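An afternoon at the open day with Lama Haddad

I got to Skirnico a good half hour before the doors opened, which is a habit of mine and which meant I was handed a coffee and put to work carrying folding chairs. Lama Haddad was carrying chairs too. She runs the household navigation group there, and I had pictured someone in a quiet office behind two monitors, so it took me a while to realize that the woman telling me to mind the cable by the door was the person I had come to interview.

"Sit wherever you like," she said, once we had run out of chairs. "Just leave me the one by the keyboard."

This was the group's second open day. The first one, she told me, drew 19 people, most of them related to somebody on the team. This time they had 45 chairs out and still had folks leaning along the back wall by the time Pushpa Dwivedi dimmed the lights and the first living room came up on the big screen.

I should say that I had expected a robot to roll out and bring somebody a drink. The group does have one, and it did come out later in the day, but Lama wanted to start with the rooms. Her team builds simulated homes, and a program called Tralness has to find its way through them and look for ordinary things that people ask for. Pushpa typed in a request for the remote control, and we all watched.

"People come in wanting to see arms and wheels, and I understand that, I really do," Lama said when we sat down together afterward. "But most of what we do all day is look at living rooms. I have looked at more sofas than anybody selling them."

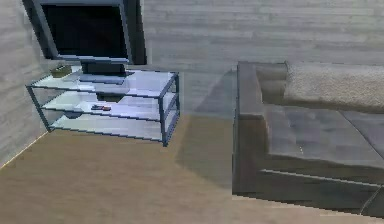 She grew up helping in her aunt's furniture store, and I think it shows in the way she talks about the work. She worries over how far a person would leave a sofa from the television, and whether anyone would really push a stand into a corner. (They would, she says. Her aunt's customers did it all the time.) When I asked her why a remote should be such a big deal, she laughed and pulled her chair closer.

"Because it's small and it's dark and it's never in the same place twice. Ask anyone at home! A television you can find from across the room. A remote on a shelf under the television, with glass above it and shadows falling all over the place, that's a different matter. Glass was miserable for us. The early version would look at a glass shelf and see whatever was under it, and then it would get very sure of itself about something on the wrong level."

They worked on the glass problem through most of August, she said, with Samira Awad rewriting the part that judges depth and Lama mostly, in her words, bringing in sandwiches and asking whether it was done yet. The library has 3000 rooms in it now. I asked if she had a favorite and she thought about it for longer than I expected.

"I like the plain ones," she said. "Gray walls, a sofa, a television, a bit of bare floor. You can see what the program is paying attention to. When we fill a room up with toys and plants and laundry, and it makes a mistake, I spend the whole morning guessing which thing confused it."

The audience had plenty of questions, and I have to say they were better than mine. A retired mail carrier in the second row wanted to know whether the program got bored. A boy who couldn't have been older than eight asked if it was allowed to look under the cushions, and Pushpa had to admit that it wasn't, not yet, and he was plainly disappointed in all of them. Lama wrote his question down.

"He's right, you know," she told me. "Under the cushions is the first place I'd go. Right now we only ask for things that are out where they can be seen. Opening and lifting, that's a whole other group of people and they have their own troubles."

I wondered out loud whether a program that does well in a made-up room would do well in my house, where the television sits on an old dresser and the lamp leans. She didn't try to sell me anything, and I appreciated that.

"Some days it does, some days it doesn't. We took it to Pushpa's apartment with the real machine and it drove up to a dark window and waited there very politely - it had decided that was the television. So we went back and added windows at night. That's pretty much the job. You go to somebody's home, you get embarrassed, you come back and build more rooms."

By then people were lining up for the machine itself, which was going up and down the hallway at the speed of a careful grandmother, and a little girl was walking alongside it with her hand held out as if it were a dog. Lama excused herself to go and watch the cable by the door. I stayed to help fold the chairs, and she sent me home with the last of the almond cookies and a date for the next open day, when she hopes to have an answer for the boy about the cushions.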